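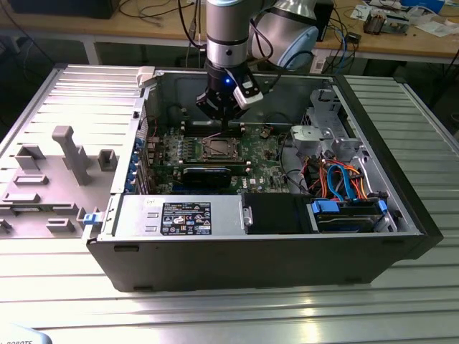
Hand-guided teaching vs. remote control for work inside a PC case

Posted August 22, 2020 in Robot Teaching and Demonstration
2207 views

Ferraro

I'm teaching an arm to do service steps on desktop towers. The case lies on its side with the panel off, and the gripper works straight down onto the board. The first task is placing a CPU in an empty socket. Hand guiding gets me close, but the recorded path shifts a little every time I let go of the wrist, and my forearm keeps hitting the drive cage. Would remote control from a second arm give cleaner recordings? I log joint positions and gripper width, no force data.

Druvelau

Split the task. Use hand guiding for the large moves (park position, approach, retreat) and remote control for the last part above the socket. The shift at release is usually a wrong payload value. If the controller thinks the gripper is lighter than it is, the arm sags when it switches from free drive to hold. Weigh the gripper with its bracket and sensor, enter mass and center of gravity, and record again.

Two more points:
Scale the remote motion down near the board. I use 2 to 1, so two inches of hand travel give one inch at the tool.
Clamp the case. On a slotted aluminum table a pair of T-nuts and side stops will do it. If the case moves between runs, the recordings won't agree with each other however steady your hand is.

I would not record socket placement without force data. Position alone can't tell you whether the part is seated or resting on the edge of the frame.

Jarivham

just use remote control for all of it, works fine for me

Bostisia

Agree with Druvelau on payload. Also check your timestamps. On my setup the gripper log ran behind the joint log, and on playback the fingers opened too late. I found it at sample 2320 of a run where the arm was already backing off. Both logs now use the controller clock. I also tie loose power and drive cables out of the approach path before recording, and I throw out any run where the fingers touch one.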